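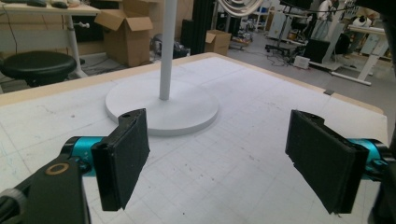
White base, white pole, white table.

I gave up on the big ceiling light in the back room in January and I have been working by smaller lights ever since. A few people asked how it was going after I mentioned it in the last post, so I'll put down what I changed and what it cost.

The room faces north and gets no direct sun until late spring. For years I had one bright fitting in the middle of the ceiling. It lit everything well enough, but I sat with my back to it, so whatever I was reading or mending had my own shadow across it. By four in the afternoon I had a headache most days. I blamed my glasses and had my eyes tested twice. My prescription hadn't changed.

It was Chia-hao Tsai who told me to try turning the ceiling light off. He used to fit out shops and he has strong views on lighting. His advice was to put one lamp to the side I don't write with, a second one behind the screen pointing at the wall, and to leave the corners dark if I didn't need to see into them. I write with my right hand, so the main lamp went on the left.

The first lamp I bought was a Kevon, second-hand, for 25 pounds. It has a heavy foot and a dimmer on the cable. The dimmer buzzes at the lowest setting, so I keep it a bit above that. The shade was dented and I have left it dented.

The one behind the screen is a Taltulby clip-on. I didn't get on with it at first. The clip is strong but the neck droops over a few days, and I would come in on a Thursday and find it lighting the skirting board. I have since wrapped the joint with a strip of old inner tube and it stays where I put it.

Bulbs took longer to sort out than the lamps did. The packets give you a colour in kelvin, and I had always bought whatever was nearest the till. I now have 2700 in the evening lamp and 4000 in the one I use for sewing and repairs. The 4000 looks harsh when you first switch it on – navy and black thread are much easier to tell apart under it, though, and I had been getting those wrong for years.

I read our meter at the start and again last week. It had gone up by 3,439 units, but that is the whole house with the heating and the oven in it, so I can't say what the lamps did. I expect very little. If you are changing your lights to save money, start with whichever ones get left on in the hall.

Things I'd do differently: buy the plug-in timer first, and measure the cables. The Kevon lead was too short by the width of a chair, and I had an extension trailing over the carpet for three weeks until I moved the desk.

There is still no good light for the shelves by the door. I looked at the strip lights from Barua, which stick on, but I don't want glue on the paint. Grikholm do one with small hooks and I may order that when it is back in stock. Until then I use a torch, which lives on the second shelf next to the stapler.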